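What Is Interest? Why Borrowed Money Costs Extra 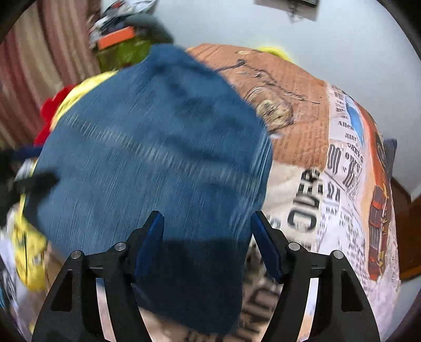
A large blue garment. Clothes are one of the things families save up for.

When you borrow a library book, you give back the same book. When you borrow money from a bank, you give back the money and a bit more. The bit more is called interest.

Interest works in two directions. If you borrow money, you pay interest. If you put money in a savings account, the bank pays interest to you.

Why does interest exist?

Suppose you have 25 dollars and you lend it to your cousin. While your cousin has it, you can't spend it. You also take a chance, because your cousin might be slow to pay it back, or might forget. Interest is a payment for waiting and for taking that chance.

Banks think the same way. They lend money to people who want to buy a house, fix a roof, or start a shop, and they charge for it. When you put your own money in a savings account, you are the one doing the lending. The bank uses your money while it sits there – mostly by lending it to other people – and pays you for the use of it.

What does "percent" mean?

Interest is usually given as a percent. Percent means "out of 100." The sign for it is %.

If a savings account pays 4 percent a year, you get four dollars for every 100 dollars you keep there for a whole year. If you have 50 dollars in the account, you get half as much, two dollars. If you have 200 dollars, you get eight.

The percent is called the interest rate. A high rate is good news if you are saving and bad news if you are borrowing.

A story about two towns

Akerura and Mugo are two make-believe towns on opposite sides of a river. Each town has one bank.

The bank in Akerura pays savers 4 percent a year. A girl there puts in 100 dollars and leaves it alone. After one year she has 104 dollars. In the second year she earns 4 percent of 104 dollars, so she gets four dollars and 16 cents. Now she has 108 dollars and 16 cents.

Look at the 16 cents. It came from the four dollars she earned in the first year. Her interest earned some interest of its own. Grown-ups call this compound interest. It starts out small, and it gets bigger the longer the money stays in the account.

The bank in Mugo lends money. A boy's father borrows 250 dollars for a bicycle and agrees to pay it all back at the end of one year, with 6 percent interest. Six percent of 250 dollars is 15 dollars. When the year is over, he pays the bank 265 dollars. The bicycle had a price tag of 250 dollars, but that is not what it cost him.

What about credit cards?

A credit card looks like the card people use to take money out of their own bank account, but it does a different job. When a grown-up pays with a credit card, the card company pays the store. The grown-up has borrowed that money and has to pay the company back.

Once a month the company sends a bill. If the whole bill is paid by the due date, most cards charge no interest on the things that were bought. If only part of it is paid, the rest is carried over to the next month and interest is added.

Credit card rates are often much higher than the rates for other loans. Let's say a card charges 27 percent a year. Someone who owes 100 dollars for a whole year, and pays nothing back until the end, would owe at least 27 dollars extra. In real life it would be more, because card interest is usually compound interest too, and there may be a fee for paying late.

Compound interest helps savers. It works against people who owe money.

Try it yourself

You can run a small bank at home. Ask a grown-up to be the banker. You will need a jar, some coins, and a sheet of paper.

Put 20 coins in the jar and write the number on the paper. At the end of each week, the banker adds one coin for every 10 coins in the jar. Don't take any out. Write down the new number every week.

After the first week you will have 22 coins. Keep going until you reach 30. Did the banker have to add more coins at the end than at the beginning? (This bank pays 10 percent every week. A real bank will not do that.)

Words to know

Borrow: to take something and promise to give it back.
Lend: to let someone else use something for a while.
Loan: money that has been lent.
Interest: extra money paid for using someone else's money.
Interest rate: how much interest is paid, given as a percent.
Compound interest: interest that is paid on earlier interest as well as on the money you started with.
Due date: the last day a bill can be paid on time.

Last updated 2019-01-02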